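Wound Care Basics, Handout 6: Closing a Clean Cut
Instructor: Mererid Lougher
Revised 24 September 2020

Skin heals by the same steps whether the cut is a scratch or a long incision. Bleeding stops first, then the area swells, then new tissue fills the gap and slowly gains strength. A closed wound is weak in its first week, and most of the strength comes back over the next 60 days.

Terms to know
Primary closure - the edges are brought together at once.
Secondary closure - the wound is left open and fills from the bottom up.
Delayed closure - the wound is watched for a few days, then closed.

Read Penry, chapter 29, before the April lab. Bring the Beddoe chart. 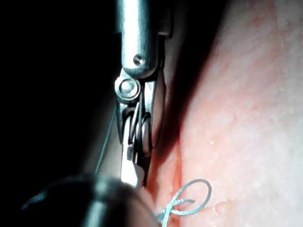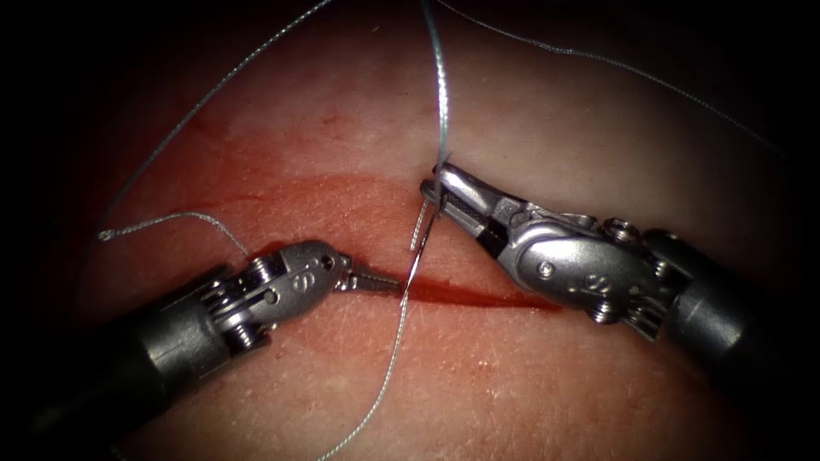

Choosing a type of closure starts with the edges. Straight edges that meet without pulling can usually be closed at once. Torn or crushed edges often have to be trimmed first. A narrow slit like the one across the pale pad, tapering toward one end, has little gap to bridge, and the stitches can be small and evenly spaced. Wide gaps need deeper stitches to take the pull off the skin. Write down length, depth and site before any closure, and note the date of the last tetanus shot.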